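Gripper Comparison at Stirside: Frequently Asked Questions

November 11, 2020
By Vinzenz Mayrhofer

What is being compared?
The Stirside laboratory is testing two grippers, the Nonus and the Lemma, on the same model of arm. Both are run from the Sternport controller. The purpose is to advise departments that intend to buy a gripper next year.

How many trials have been completed?
The Nonus has completed 1,366 grasps and the Lemma 1,249. The Lemma started later in July, after a delay in the delivery of its mounting plate.

Are the results final?
No. Figures released before the closing report should be treated as provisional and should not be quoted in purchase requests.

Does the wrist camera remain in place when grippers are changed?
Yes. The camera stays on its bracket and is checked against a printed target after every change. Trials may not resume until the check has been entered in the log.

May visitors enter the test area?
Visitors may enter only with a member of the laboratory staff. Yellow floor tape must not be crossed while an arm is powered.
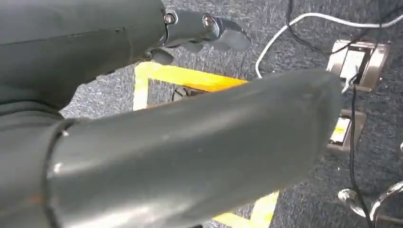
Bags and coats should be left at the front desk.

Can a department submit its own objects for testing?
Yes. Each department may submit up to two objects. Sharp items, liquids and food are not accepted. Objects are returned when the trials close.

Who should be contacted about a controller fault?
Faults should be reported to the laboratory office in writing, with the trial number and the gripper in use.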